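Ticket 700: Sevus reports "route complete" on driveways the plow has not visited
Queue: Norðdahl Property Services, winter crews
Status: Closed, with reservations
Opened by: Dispatch desk
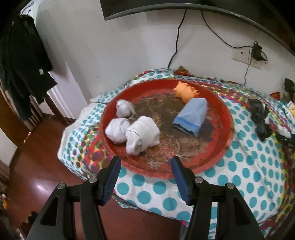

Grímur Hjaltested: I was in the truck on Tuesday and I can tell you I did not clear Clevetti Court at 4:10 in the morning. At 4:10 I was still at the yard trying to get the salt spreader to admit it was plugged in. The tablet says I did all 30 driveways on that street. I would like to meet the man who did, as he is faster than me.

Dispatch, 7:20 a.m.
Confirmed from this end. The board went green for the whole of Clevetti Court before the first truck had left. Customers then got the cheerful text telling them their driveway was clear. Several looked out the window and replied. I have saved the replies but will not be pasting them here.

Dispatch, 7:45 a.m.
Steps taken so far:
Logged out of Sevus and back in. Board still green.
Restarted the tablet in truck 3. Board still green, tablet now in Danish.
Set route back to "pending" by hand. It stayed pending for as long as it took me to get coffee.
Called Grímur and asked him to plow the street anyway, from the paper list. This worked very well and I recommend it to the vendor.

Sevus Support, 9:05 a.m.
Thanks for reaching out! We understand that snow can be stressful. Please clear your browser cache and let us know if the issue persists.

Dispatch, 9:12 a.m.
Cache cleared. Issue persists. So does the snow.

Sevus Support, 10:40 a.m.
Thank you for the update. Could you confirm whether the driver may have driven down the street without lowering the blade? The system marks a stop as complete when the vehicle enters the service zone and remains in it for a short time.

Grímur Hjaltested, 10:58 a.m.
I was not on the street with the blade up. I was not on the street with the blade down. See above regarding the yard.

Dispatch, 11:15 a.m.
The phrase "service zone" got me looking at the map, which I had been avoiding. Every customer has a circle drawn around the address. Most of the circles are the size of a driveway and a bit of curb. The one for Clevetti Court is large enough to take in the court, the church parking lot, most of Skurkska Road and our own yard. Truck 3 has been "entering the zone" every time somebody turns the key.

Checked the settings. Zone radius is entered as 700. On the other streets it's in feet, and small. On this one the units box says meters. It was last edited in May, when no one here was thinking about snow, by a user called "admin". We all log in as admin. I have decided not to look into this further.

Dispatch, 11:30 a.m.
Changed the radius to 132 feet, which covers the court and stops short of the church. Set the route to pending. Had coffee. Still pending when I got back.

Sevus Support, 1:25 p.m.
Great news! Our team has reviewed your account and it looks like your zone may be configured incorrectly. Please check the radius.

Dispatch, 1:31 p.m.
Thank you. Will do.

Grímur Hjaltested, 3:50 p.m.
Test run done in truck 3. Started engine in yard, nothing went green. Drove past the church, nothing. Turned into the court, and the stops were marked once I'd sat there a while. One problem, it marks the whole court when I've only done the first driveway. If somebody phones at that moment I'm going to look like a liar.

Dispatch, 4:05 p.m.
That one is how the product works when a street is set up as a single group. Splitting it means drawing a separate circle for each address. I'll do them between storms. Until then the automatic "your driveway is clear" text is switched off for Clevetti Court, and drivers call in when the last driveway is finished.

Also, the tablet in truck 3 is still in Danish. Grímur says he can manage.

Sevus Support, 4:30 p.m.
We're glad we could resolve this for you! Would you like to rate your experience?

Dispatch, 4:34 p.m.
Not today.

Left open under this ticket:
Separate zones for each address on Clevetti Court (dispatch)
Separate logins, so "admin" can be found and spoken to (office)
Salt spreader, truck 3, plug corroded, new one on order (yard)
Apology and one free visit for every customer who got the text on Tuesday (office, before the next snowfall please)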